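About Serholm

Serholm trains people to run for local office and to be any good at it once they're in. Town council, school board, county seats, water district. The small stuff, which is most of it. Nonpartisan, always have been. We started in a rented room in Udcombe with one course and a borrowed projector, and now there are 63 of us teaching, part time mostly, evenings and weekends.

How it works. Ten weeks, one night a week, two Saturday sessions. You learn how a budget gets read, how a zoning hearing runs, how to file your papers on time – you'd be amazed how many campaigns end right there. Door knocking practice in week four. Bring shoes. Public comment practice in week six, with people yelling at you. Everyone hates week six and then writes to us about it later.

Since we opened 1,367 people have finished the full course. 367 of them have held a seat somewhere. A few lost three times first. Rozália Říha lost by nine votes, came back, won, and now teaches our recount evening. 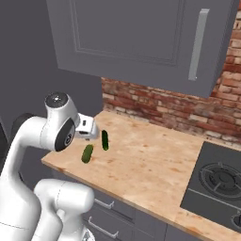
Do I have to belong to a party to take the course?

Anyone can sign up, party member or not, and we don't ask on the form. We've had both sides of the same race in one class. They carpooled.

Who we are. Bohumila Tóth is director, twelve years a town clerk before that. Matúš Šimek runs the budget and land use classes. Stepan Prokopenko does speaking, debate and the dreaded week six. Kvido Dvořáček handles admissions and the phones, so if you called and got a person, that was him. Teaching staff list is being redone, bear with us.

Money. Course fees cover a bit over half. The rest is from the Ďurica Fund and small gifts from former students. We don't take money from sitting officeholders or from anyone running. Gifts over $100 get listed in the yearly report, names and amounts, ask the office for a copy.

Medo is our mentoring program, for people already elected. First year in office, you get paired with somebody who has done at least one full term. Monthly call, plus the occassional panicked text before a vote. Free if you took the course, small fee if not.

Fall classes are filling up, the evening one especialy. Forms at the front desk or by mail. Visitors are welcome at any Saturday session, just call first – the side door sticks.

Page last updated 8/2/24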